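The Long Room at Jollcombe: Floors and Corners

It has taken us far too long to put this page together, and thank you to everyone who kept asking (we did hear you!). The long room at Jollcombe was opened up again in November, after a good many weeks of dust sheets and borrowed chairs, and we wanted to share a little of how it has settled in. It measures 882 square feet, and most of what people ask us about is the floor, so the floor is where we begin.

The planks

Light tan, wood-look, and laid on the diagonal so they run in a kind of chevron. We went back and forth between Floten and Murach for ages and ended up with Floten, 119 boxes of it, with 5 left over in the shed for repairs. It has picked up a few dark specks and scuffs, as floors do, but it still has a bit of a sheen, and we're awfully fond of the "close drawer" written on it in black marker.

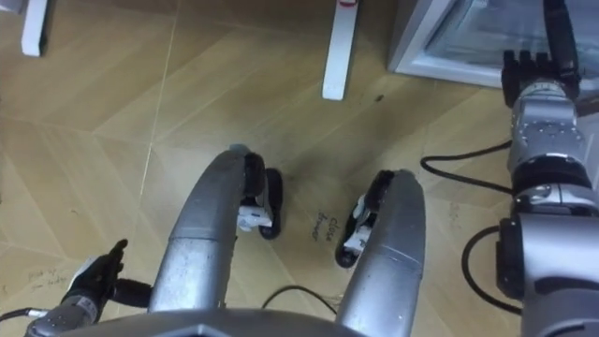
Coming next: the window end

We're still sorting through the pictures of the Moschos curtains, which took roughly 80 yards of fabric and more patience than we knew we had. They look lovely late in the afternoon, and we'll add them here as soon as they've been trimmed to size.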